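De : Lowri Sayce
À : liste Alva - jardins d'hiver, vérandas et serres habitées
Date : 28 avr. 2024
Objet : Re: Grande verrière courbe, par quel bout commencer ?

Bonjour à tous, bonjour Teodor,

Je réponds entre tes lignes parce que tu poses trois choses d'un coup et que sinon je vais en oublier une.

Teodor Engström a écrit :
> Nous venons de reprendre un local à l'étage avec une verrière qui
> part du mur et se referme au-dessus de la tête. Montants métalliques
> peints en blanc, repeints plusieurs fois je pense. L'agence nous dit
> « un nettoyage par an, ça suffit ». J'ai un devis à 1 989 euros pour
> l'intérieur et l'extérieur, ça me paraît beaucoup.
> Est-ce que quelqu'un fait l'intérieur soi-même ? Et pour la lumière
> l'après-midi, vous mettez quoi ? Des stores, un film, rien ?

Alors, le devis d'abord. Sans connaître la surface je ne peux pas te dire si c'est cher, mais demande-leur de séparer l'intérieur et l'extérieur sur deux lignes. Chez nous l'extérieur passait par une nacelle, et c'est la nacelle qui coûtait, pas le savon ! L'intérieur, oui, on le fait nous-mêmes depuis quatre ans, Hywel et moi, en octobre, quand il ne fait plus trop chaud là-haut. Compte deux bonnes matinées et un torticolis.

Pour les montants, surtout pas de produit abrasif. J'avais pris une crème Fluken la première année et j'ai mat(ifi)é tout un pan de peinture, on le voit encore quand le soleil est bas. Maintenant c'est eau tiède, une goutte de liquide vaisselle, une microfibre, et une vieille brosse à dents pour les angles où les croisillons se rejoignent. Les angles, c'est là que tout se ramasse - poussière, moucherons, et chez nous une espèce de poudre grise dont je n'ai jamais trouvé l'origine.

Ici les panneaux montent et se courbent vers l'intérieur, avec le petit dôme en treillis tout en haut. Les montants sont blancs aussi, et on devine la ville derrière. 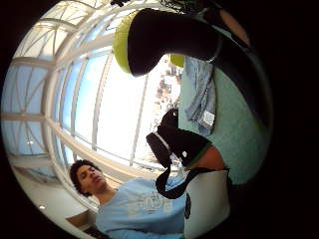 Photo : Imani Mussa, dossier « verrières » de la liste

Regarde les panneaux du bas, presque blancs tellement c'est clair, alors que vers le dôme on a encore du bleu. Chez moi c'est pareil et ça répond un peu à ta dernière question : c'est à hauteur d'yeux que la lumière me gêne pour travailler, pas au-dessus. On avait commencé par vouloir occulter le haut (très compliqué, rien n'est d'équerre, le monsieur des stores est reparti en soupirant) et pour finir on a posé des toiles claires Irkent sur les panneaux bas seulement. On garde le ciel et on voit de nouveau nos écrans. J'ai payé 303 euros de toile et de rail, pose non comprise, c'est Hywel Ruddock qui s'y est collé avec son beau-frère.

Le film, je suis plus réservée. Emlyn en avait mis un, un Braltetti je crois, et il s'est mis à cloquer sur les parties courbes au bout de deux étés. Sur du verre plat il en était très content, il te le dira mieux que moi (Emlyn, si tu nous lis...). Vérifie aussi avec ton vitrier, certains vitrages n'aiment pas du tout être filmés.

Autre chose que j'aurais aimé savoir avant : le rebord au pied du vitrage. On a tous envie d'y poser des plantes, des livres, la cafetière. Le nôtre fait une centaine de centimètres de moins que ce que j'avais noté sur mon plan, j'avais donc acheté des bacs qui dépassaient, et puis la condensation coule dessus tout l'hiver. J'ai perdu deux romans et un calathéa. Laisse-le nu un hiver, tu verras où l'eau descend, et tu décideras ensuite.

Pour l'échelle, je te prête volontiers la nôtre si tu n'es pas trop loin, elle a des patins en caoutchouc et elle ne marque pas le sol. Il faut juste une voiture assez longue.

Donne-nous la surface et la hauteur sous le dôme quand tu les auras, et dis-moi si la peinture s'écaille ou si elle poudre seulement - on ne s'y prend pas de la même façon.

Bises à toutes et tous,
Lowri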